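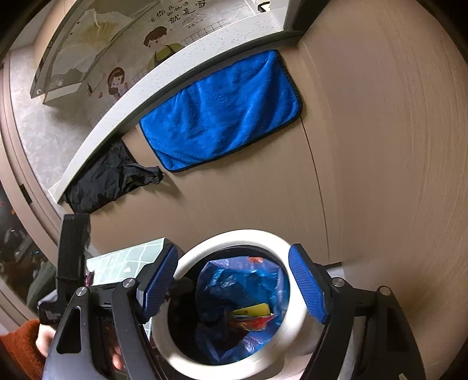

Fig. 3. Round white can with a blue bag inside

Emptying your Senine can and putting in a fresh bag

A small can fills up faster than you'd think, so please don't wait until things are spilling over the rim. Twice a week suits most bathrooms and bedrooms, though you know your own household best.

1. Press the wrappers and packaging down gently, well below the rim.
2. Gather the top of the bag, give it a twist and tie it - a simple knot is plenty.
3. Lift the bag straight up with one hand and steady the can with the other.
4. Wipe the inside with a damp cloth and let it dry while you put the kettle on.
5. Open a new bag, push it right down to the bottom and smooth it against the sides.

Note: Any thin bag will do nicely, and a grocery bag you already have at home is just fine.

Caution: Never drop in matches, hot ashes or broken glass. Wrap anything sharp in 2 layers of newspaper and take it to the outdoor bin.

Text by Ruth Rengifo, revised 11/19/20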